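Workshop Notes > Automation > Getting Started > Teaching a cell with tagged blocks

Articles Guides Parts Lists Forum Contact

Teaching a pick-and-place cell with tagged blocks (and bringing your coworkers along)

By Ffion Voyle

When we started setting up the first arm at our Gadovthorpe shop, I thought the hard part would be the code. The code was fine! The part that took real thought was working out what the packing bench crew would be doing once the arm took over the sorting of small parts, and how to get them teaching it themselves. I love this stuff, so let me walk you through the way we do it now.

You will need an arm with a two-finger gripper, a printer, some tagged cubes, and at least one person who has done the job by hand for years. Do not skip that last one.

Step 1. Watch the hand job first

Spend a whole shift at the bench before you touch the arm. I filled a notebook. Our packers turn a part over before they set it down, every time, and it's written in no procedure anywhere. It went straight into the Ratum program (Ratum is our name for the sorting job).

Step 2. Print your tags flat and big

Black and white, matte paper, plenty of margin. Glossy stock gave us trouble under the overhead lights. Put a sheet of markers flat on the table where the camera can see it, and then don't let anyone lean on it. Put tags on the fixtures too, so that when somebody bumps one the software has a chance of finding it again.
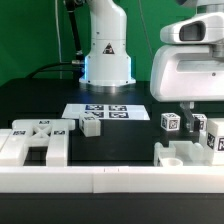

Next comes the bit where people get hooked. Hand the pendant over. Let a packer jog the gripper down to a cube at the slowest speed you have, with you standing beside them and the stop button within reach. Most people are nervous for the first few minutes and then they start arguing with you about the approach angle - and they are usually right.

Step 3. Save positions with names people use

Our first program had names like P14 and P15. The packers renamed them "over the cup" and "left shoulder" and suddenly everybody could read it. If the night shift can't tell what a line does from its name, change the name.

Step 4. Practice on a fixture before real parts

Cubes are cheap and they don't mind being dropped. Try a straight pick first. Once that's reliable, tilt a cube on purpose and try again, then set one close beside another so the fingers have to come down without knocking its neighbor. Open the gripper wider than you think you need. 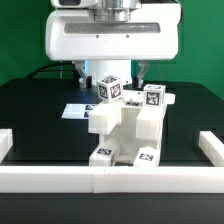
Gripper open over the practice fixture, with two tagged cubes resting on top.

Run it over and over and write down every miss, with a word or two on why. We logged 2,930 practice picks before we let a real part near the table, and 87 of them were misses. Reading that list together over coffee taught us more than any manual did. A lot of the misses came from one finger touching first and shoving the cube sideways, so we slowed the last little bit of the descent.

Step 5. Decide who owns the cell

Do this early! Two of our packers now look after it: they check the tags at the start of the shift, adjust positions, and decide when to stop it. That is in their job descriptions, with the pay grade to match, and I'd push hard for the same wherever you are. On a good shift the cell sorts up to 489 parts, and the bench crew has moved over to inspection and the awkward orders that used to pile up until the end of the month.

It wasn't all smooth. A few people miss the rhythm of the old bench, and the talk that went with it, so we moved the inspection tables closer together in September. I should have asked about that before we drew the floor plan.

Step 6. Keep a hand-work day

Once a month we switch the cell off and sort by hand for a morning. It keeps the skill alive, and somebody always spots a new trick worth teaching the arm.

Comments (3)

benchrat: We did the renaming thing after reading this. "Burneo corner" is now an official position, named after our supervisor's favorite place to leave his mug.

M. Naidoo: How often do you reprint the tag sheets? Ours get scuffed fast.

Ffion Voyle: Whenever a corner lifts or the black starts to go gray. Keep a spare set in a folder by the cell, and check your saved positions after you swap them!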